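Home Projects Reports Security Notes Contact

Casuline Transport Encryption Migration: Progress Report 2
Submitted to the Ehlers program office, 6/7/22
Prepared by Omid Kiani

Status

The migration of internal services to mutually authenticated TLS is on schedule for the core network and behind schedule for the mail relays. At the close of May, 1,629 service endpoints had been moved to certificates issued by the new internal authority. Another 187 remain on the old shared certificate. Most of these sit behind the two Farano load balancers, whose firmware does not accept the shorter key lifetimes we specified in the original plan.

Work completed in this period

Certificate renewal is now automatic on all Linux hosts in the core network. The renewal agent runs nightly and reports failures to the central log. Lifetimes were reduced from one year to 14 days. Three renewals failed in the first week after the change, all from clock drift on virtual machines restored from snapshots. Time sync is now checked before the agent starts.

Session ticket keys are rotated every six hours and are no longer written to disk. Under the previous configuration a copied key file would have allowed recorded traffic to be read later. The old key files were deleted from the web tier, and the backup sets that contained them were retired.

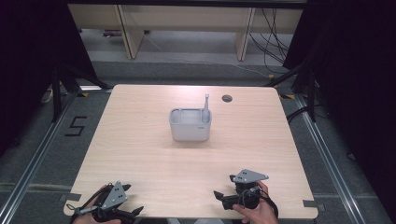
Tabletop with gray caddy, two hand-held grippers in front.

Cipher suites without ephemeral key exchange were disabled on the public side. Before the cutover we logged client handshakes for two weeks. The only regular traffic still depending on the old suites came from a billing export job, which was rebuilt against a current library.

Open issues

The Farano units need a firmware update that the vendor has not yet released. If it does not arrive before the next report, we propose to terminate TLS on the Gradonar proxies and pass traffic through the load balancers unmodified. This costs us header-based routing — four applications use it — and would need a change window.

Mail relay work stopped for nine days while a queue fault was traced. It has restarted.

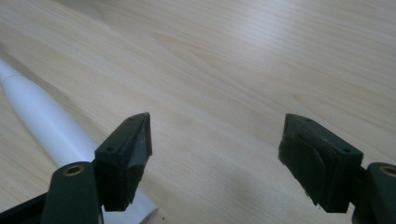
White cylindrical item on the light wood table.

Budget and next period

Spending is within the approved amount. The hardware security module line is underspent, as the second unit was deferred. We ask that this balance be carried forward and not reassigned.

Planned for the next period: finish the mail relays, remove the old shared certificate from the trust store, and run a full revocation drill with the operations desk. The drill script is in draft.

Related reports
Casuline Progress Report 1
Key Storage Review, Core Network
Gradonar Proxy Configuration Notes
Log Retention Settings for Ehlers Projects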